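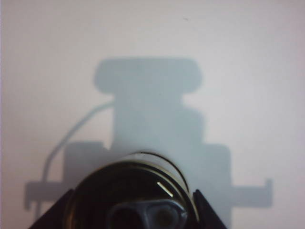

A pale white with a soft grey shadow across it, going faintly lavender towards the top.

How to choose a white for your walls (and not repaint it a fortnight later)

By Tainá Peixoto
May

I have painted our back bedroom three times. The first white went yellow by teatime, the second made everybody who slept in there look poorly, and the third is still up and I'm very fond of it. So I'm writing down how I pick whites now, mostly for my neighbour Vanderleia Conceição, who has just got the keys to a flat in Womudgate with magnolia in every single room including the inside of the airing cupboard.

You'll need a few sample pots, some big sheets of white lining paper, a small roller, masking tape, a pencil and about a week of patience. The patience is the hard bit!

Start with the things that are staying

Before you look at a colour card, look at what's in the room that you can't or won't change. Floor, carpet, fireplace, worktop, the sofa you're still paying for. Whites pick up whatever is next to them, and a red-brown floor will bounce a surprising amount of pink up the lower part of a wall. I once spent ages blaming a paint for being peachy when it was the rug.

Write down whether each of those things is warm (creamy, yellowish, reddish) or cool (greyish, bluish). If you can't tell, put a sheet of plain printer paper beside it. Next to real bright white, a cream carpet suddenly looks very cream indeed.

Work out which way the room faces

You can do this with the compass on your phone. If you're in Britain, north-facing rooms get a steady, cool sort of light all day, and a white with blue or grey in it can turn quite chilly. South-facing rooms can carry almost anything. East is lovely at breakfast and flat by the afternoon, and west is the other way round, with that big orange blaze in the evening that makes a cream wall look like custard.

Our back bedroom faces north with a laurel hedge outside, so there's a bit of green coming in as well. I hadn't thought about the hedge at all until Ademir Fontes, my plasterer, pointed at it.

Cut your list down before you buy anything

The big fan deck at the paint counter in Gestholm has 2,000 colours in it and I swear half of them are white. Don't stand there and try to look at them all. Ask for the off-whites page, or take the free leaflet home, and choose one that's warmer than you think you want, one that's cooler and one or two in the middle. Four is plenty. I bought nine sample pots the first time and ended up more muddled than when I started, and they're all still in the shed.

Ignore the names. I know it's difficult. I picked one of my failures because it was named after a type of shell.

Paint paper, not the wall

This is the bit I'd beg you to do. Cut a piece of lining paper as big as you can manage – I do mine the width of the roll and as long as my arm – and give it two coats, letting the first one dry properly in between. Leave a strip of bare paper down one side if you like, but I trim mine off, as the bright edge makes every sample look dirtier than it is.

Write the name and number on the back straight away. Do it before you paint. I have had four nearly identical white sheets drying over the bath and absolutely no idea which was which.

The good thing about paper is that you can move it. Patches painted straight on to magnolia will always be judged against magnolia, and then you've got ridges to sand down afterwards too.

Move the sheets about for a few days

Tape one sheet next to the window and then on the wall opposite, then in the darkest corner. Bend one round a corner if you can, because the same paint on two walls that meet will look like two different paints. Hold one flat against the ceiling (get someone to help, my arms gave out).

Look at them first thing, at midday, at about four o'clock and again with the lamps on. I make a little grid on the back of an envelope and put a tick or a grumble in each box. Mine for the bedroom had one white with ticks all morning and the word "fridge" at 4pm, so out it went.

Have a look at the shadows as well. Behind the door, under the shelf, beside the wardrobe. You'll be looking at those greys every day, and a white that's pretty in full light can go mauve or muddy green in the shade. If you like it there, you'll like it anywhere.

Change the bulb before you blame the paint

Haziq Rondonuwu from the lighting shop put me right on this one. I had a cold, bright bulb in the bedroom, left over from the garage. I swapped it for a warm white one of 400 lumens in the bedside lamp and my gloomy cool sample perked up no end. Bulbs are cheaper than paint, so get the ones you'll be living with in place before the sheets go up.

Don't forget the sheen

Flat matt hides lumps and gives you the softest look, but it marks if you so much as lean on it. Anything shinier reflects more, so the same white will seem a touch brighter, and every dent will show when the sun comes in sideways. I use matt upstairs and a wipeable one in the hall where the bikes go.

What I ended up with

Mine is Bittencourt 306, which is a warmish white with a tiny drop of grey. It won't suit everyone, and in Vanderleia's sunny kitchen it looked like old piano keys. She's gone for something cooler by Omance and it's gorgeous in there.

Buy all your tins in one go and check the batch numbers match. If they don't, tip them together in a big bucket and stir well before you start. And keep a jam jar of it back for touch-ups, with the name written on the lid.

Get new posts by email. Enter your address to join the newsletter. You can unsubscribe at any time.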